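件名:ビンピッキング中に保護停止が頻発する件(Lostanoセル)
ステータス:対応中
優先度:中

お疲れさまです、Lostanoセルの担当です。8月に入ってから保護停止がやたら出るようになったので、自分用のメモも兼ねて経過を書いておきます。長いです、すみません!

症状としては、ビンの壁ぎわにある物を取りに行ったときだけ、下降の途中でアームが止まります。真ん中の物なら平気で何十回でも取るのに、壁に寄ったとたんダメ。昨日の夜に流した連続試験では11回止まりました。エラーはどれも外力の上限超えで、復帰操作をすれば普通に動きます。

最初に疑ったのはグリッパーの原点ずれです。Dutiaの校正手順を頭からやり直して、結果はきれいなもの。念のためもう一回やっても同じでした。うーん、ここじゃないらしい。

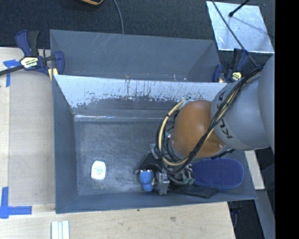

次に気になったのがケーブルとホースの取り回しです。手首のところで輪になっていて、壁ぎわで手首をひねる姿勢になると引っぱられているんじゃないかと。ビンを外した状態で同じ姿勢を低速で再生してみたら、停止はゼロ。でも外力の推定値は少し揺れていたので、完全にシロとは言い切れません(ここは保留)。

で、いま一番あやしいのがビンの位置です。バークランプで留めてあるから動かないものと思い込んでいたんですが、測ってみたら登録位置から3ミリずれていました。3ミリって地味に痛いんですよね……壁との余裕を2ミリしか取っていない設定なので、そりゃ当たるわ、という話です。いつずれたのかはログからは追えませんでした。

追記(15時すぎ)
ビンをテープの目印に合わせて置き直し、クランプを締め直して、Amarasingheの位置登録も更新しました。壁ぎわ限定の把持で再試験して、いまのところ停止なし。ただ、前回の連続試験は1,000回以上回した中での数字なので、この時点で直ったと言うのは早いかなと思っています。今夜もう一度同じ条件で流します。

お願いが二つあります。
・外力の上限値は上げないでください。止まらなくはなりますが、本当に当たったときに困ります。
・ビンを触った人は、再開する前に位置登録をやり直してください。復帰操作でセルに手を入れるときは、必ず手動モードに切り替えてからで!

ホースのほうは、結束の位置を変えたらどうなるかLindanceに問い合わせ中です。返事が来たらここに貼ります。チケットは今夜の結果が出るまで開けたままにしておきます。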